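Home Modules Timetable Reading Contact
Filed under: Stores and Collections, Week 4 handouts

Shelf marks, or how to find a thing again

Last week we looked at what comes into a store. This week is my favourite bit of the whole module: where it goes next, and how anybody else will ever find it!

A shelf mark is an address. It says which bay, which shelf and which place along the shelf. The Felline store used names at first ("Margaret's corner", "by the old door") and those worked beautifully until the old door was bricked up. They now use plain numbers, bay first, so 174/3/2 takes you straight to bay 174, third shelf up, second place.

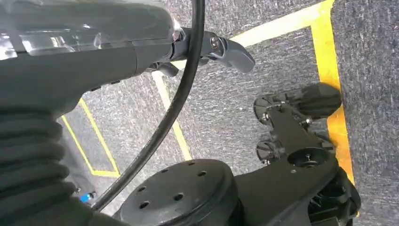
Fig. 1. Bellows, cable and wrist joint.

There are two main ways of giving out places. With fixed places, an item keeps its spot even while it's out on loan. With floating places it goes wherever there's room, and the register is changed each time. Floating saves a lot of space, but one lazy afternoon with the register and you are hunting through everything. The Tonuvach store moved 1672 items to floating places in October, and their before and after plans are on the reading list (do look, they're lovely).

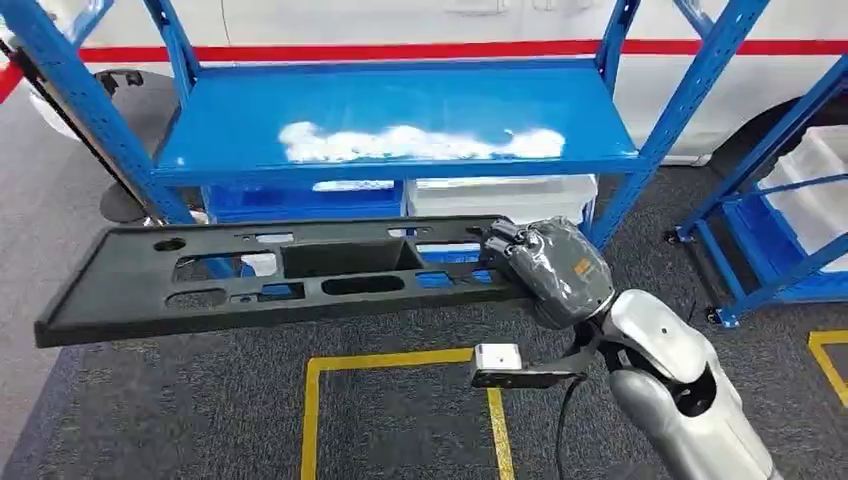
Labels deserve far more love than they get. Put them on the front edge of the shelf, at the same end in every bay, and write large. Before you print a whole batch, stand where a person will really stand and try reading one. Overhead light can leave a broad white patch on glossy blue paint like this, and a shiny label lying flat in that patch would be a misery. Matt card is cheap. Bins need their own labels too, on the front and never only on the lid.

Then there is the register itself. Write the old place as well as the new one, with initials. 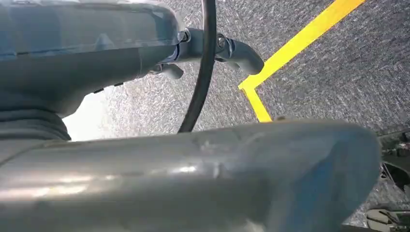 Borislav Stan wondered whether the old place is worth keeping once the move is done, as it doubles the writing. I'd keep it for a year. When item 3037 vanished at Mekow, it was sitting quite happily in its previous spot, and the old entry was how they found it.

For the practical, bring a pencil and your copy of the Salazar plan. We'll be giving marks to 237 items, working in pairs, one calling and one writing.

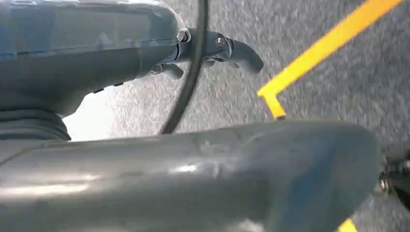
Should a very large item have a shelf mark if it stands on the floor?
Give it one all the same. Treat the floor as shelf 0 of the nearest bay and write it in the register like any other place.

Reading for next week: the chapter on stocktaking, as far as the section on missing items.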